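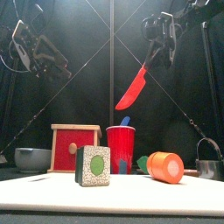

**Wrist view or fixed view for a student pick task?**

Club project, two arms, toy kitchen set. We recorded 268 demos for the carrot pick and trained on the fixed view only. It misses the carrot 17 times out of 20. Would adding the wrist view help, or do we need more demos? 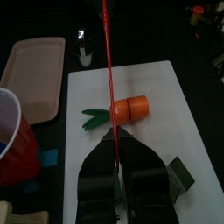 *Wrist view, gripper near the carrot.*

**Answer 1**

Add the wrist view. In the fixed view your carrot is a small orange cylinder and depth is poor. Check that both streams share a clock first. Ours at Zedurmont drifted, and 526 episodes had to be realigned.

**Answer 2**

more demos

**Answer 3**

Agree with the first answer. Also vary the layout between episodes, or the policy will memorize positions. Start every episode from the same arm pose.

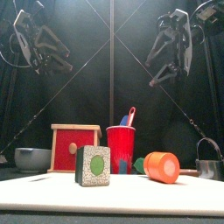 *Fixed view, both grippers above the table.*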